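Notebook, August, mid-afternoon

Table setup, continued. Still on the round table with the buffalo-check cloth, and I'm still not sold on it. The Holanda notes say a busy cloth "keeps the table honest." Maybe. What I see is big red and black squares with red bowls on top of them, and every time I look up from the page I have to hunt for the edge of a bowl. I'd like somebody to show me the plain cloth is worse before we throw it out.

Things out: steel mixing bowl, white mug, egg container with three brown eggs, squeeze bottle, red bowl with the measuring cup in it.
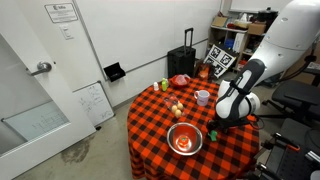
The Fesdale list wants every item put back in the same spot between rounds. I tried going by the squares, counting in from the hem, and the cloth had shifted before I finished the second round. So "same spot" means same spot on the cloth, which is a different claim. Somebody should fix the wording or pin the cloth down. Two clips would do it.

Also not convinced by the play food. Stivstead swears by it – doesn't roll far, doesn't spoil – but a toy potato tells you very little about a potato. Fine for sorting into bowls. I wouldn't go further than that.

Second layout has the broccoli and potato together in one red bowl, mug to the right of it, the other red bowl farther back.
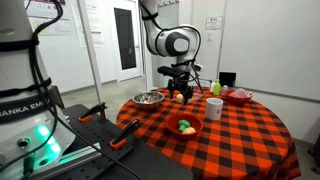

Page last changed: August, 4:40 pm

Shelves next. The Mundstead sheet calls them "sorted," and I'd argue with that. Boxes on top, fine, but the lower shelves are a jumble and it took me some 3 minutes to find a spare lid. Want labels on those before anyone adds more bowls.

To do: clips for the cloth, plain cloth for comparison, ask Holanda where that line came from.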